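Vekance – "Gronow" 12" – is the vinyl cut different from the digital?

Forum: House & Electronic > Releases and Pressings

lowpass_larry
Picked up the Vekance 12" on Sorkenach last week and compared it with the WAV I bought in February. The A side is "Gronow (Extended)", same title in both places. The vinyl runs 21 seconds longer and the breakdown sounds different. On the file the pad comes in with the filter already open. On the record it starts closed and opens over 16 bars. Has anyone else checked this? The label page lists one version only.

tapeslip
Length could be turntable speed. Check your pitch before anything else. A deck running slow will stretch a seven minute track by several seconds.

lowpass_larry
Checked with a strobe. Deck is at zero and locked. I also lined both up in the editor and the tempo matches to the second decimal place. The extra time is all in the breakdown.

dubplate_annex
Then it's a different arrangement. Sorkenach did this on the first Vekance single too. The digital went out early with a shorter break for radio and DJ pools, and the long one was held back for the pressing. They never relabeled it. I have both and the matrix on mine ends in RE, which I read as a recut.

tapeslip
RE on a first pressing doesn't have to mean a recut. Some plants use it for a replaced stamper. What's etched on the B side?

dubplate_annex
Same suffix on both sides. I still say recut. If only one stamper had failed you would see it on one side.

tapeslip
Or both were replaced together. It's a run of 300, so there would only have been one set to begin with. I wouldn't build a theory on two letters.

kick_at_minus6
Leaving the matrix out of it, the low end is also different. I recorded my copy at 24/96 and ran a spectrum over the first 64 bars. Everything under 300 Hz is summed to mono on the vinyl, as you would expect. The kick also has less click, roughly 2 dB down between 3 and 5 kHz. The file is limited much harder. You can see flat tops on every kick if you zoom in. The record has actual peaks, though part of that comes from the cartridge and phase shift, so I wouldn't read a dynamic range number off it.

My chain for the transfer: moving magnet cart, phono stage with the rumble filter off, straight into the interface, no declick. Levels matched by ear on the first clap, then trimmed until the two nulled as well as they were going to, meaning badly.

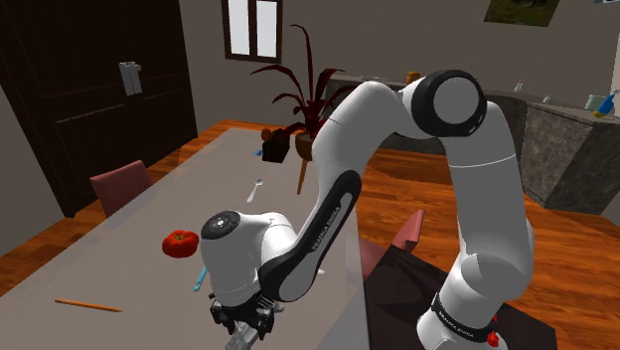 bivroom replied that trying to null a vinyl transfer against a file is a waste of an evening. Wow and flutter alone will stop it from ever canceling above the bass. Compare the arrangement by counting bars and leave the waveforms alone.

kick_at_minus6
Agreed on nulling. I only used it for level. The spectrum is averaged over 64 bars, so small speed drift doesn't matter much there.

bivroom
Fine, but 2 dB in the top mids is inside what a worn stylus or wrong loading capacitance will do. Try a second cart before calling it a different master.

lowpass_larry
Bars counted. Breakdown on the file is 32 bars, on the record 42. At this tempo that accounts for the time. The odd number is because the last two bars before the drop are just the vocal and a reverse cymbal.

dubplate_annex
Which supports a separate edit. No cutting engineer adds ten bars.

tapeslip
I'll give you the edit. I don't accept that it tells us anything about RE.

pad_thief
Does the B side ("Bivville") differ as well? I only have the file and the hi-hats have always sounded smeared to me, like it went through a lossy stage at some point.

kick_at_minus6
Same length on both. Hats are cleaner on the vinyl to my ear, but that's the inner groove side of the argument and I don't trust it. The file does have a shelf at 16 kHz – that looks like an MP3 source to me. I'd write to the label and ask for a replacement.

pad_thief
Wrote to them. Will post if they answer.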